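My grand plan was to buy the robot first and worry about the rest later. Reader, I had a price from Granelik, a name picked out (Motel, don't ask) and very nearly a deposit down. Then Chiyo Sugawara sat me down and made me try the whole thing in simulation, and I'm so glad she did!

The trial took 15 evenings and cost me a licence fee of £86. Compare that with the hardware budget, where a single spare wrist is 2,000 and takes 22 days to arrive.
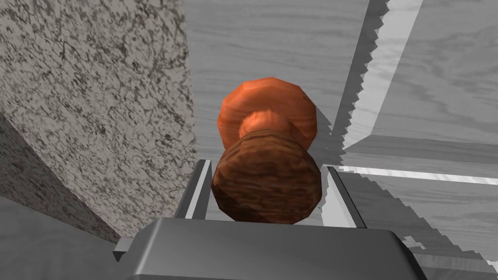
Up close with the gripper and a wooden-looking knob.

Grippers are where I'd have gone wrong. I'd been eyeing a fancy hand with loads of joints (lovely brochure), but kitchen jobs are mostly knobs, handles and small bits on a worktop, so I've pencilled in plain two-fingered ones and moved the savings to the service plan.

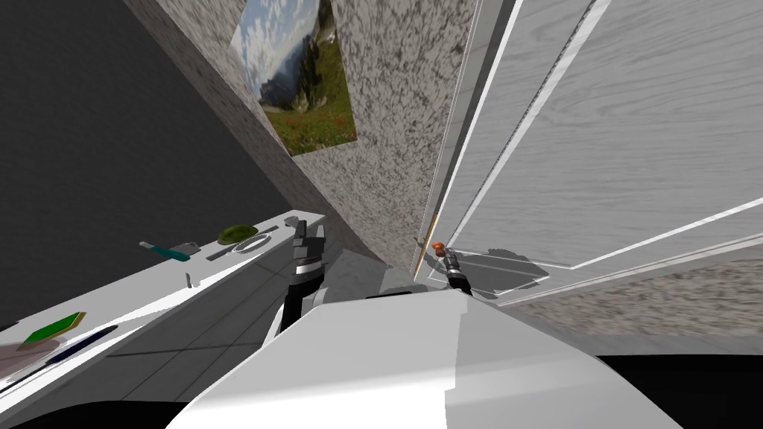 Right gripper on the orange handle, cabinet door open.

Doors are the other thing. Measure how far yours swing before you choose a base, and then add the robot's own width, which I'd forgotten entirely. My spreadsheet now has a column for it, between delivery and insurance.

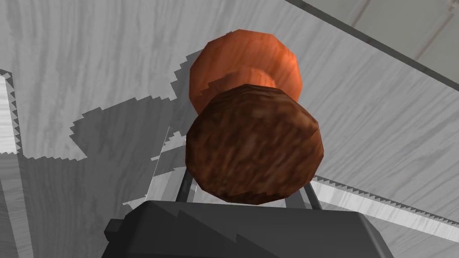
Miyuki Yagi thinks I'm still being too cheerful about all this. Simulated objects never get greasy, she told me, and she'd keep a good chunk of the budget back for the first months with the real machine. She'd also rent before buying, and Sarpong will do that from April.

So renting it is, probably. I've asked for two arms on the quote, even though one would be so much cheaper, 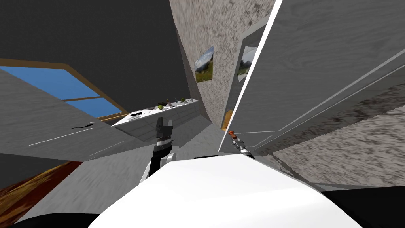

and I want the price of the second listed separately so I can still chicken out. Irkness have promised me a rival figure as well, with training included, and I'm not signing anything until I've got both on the kitchen table.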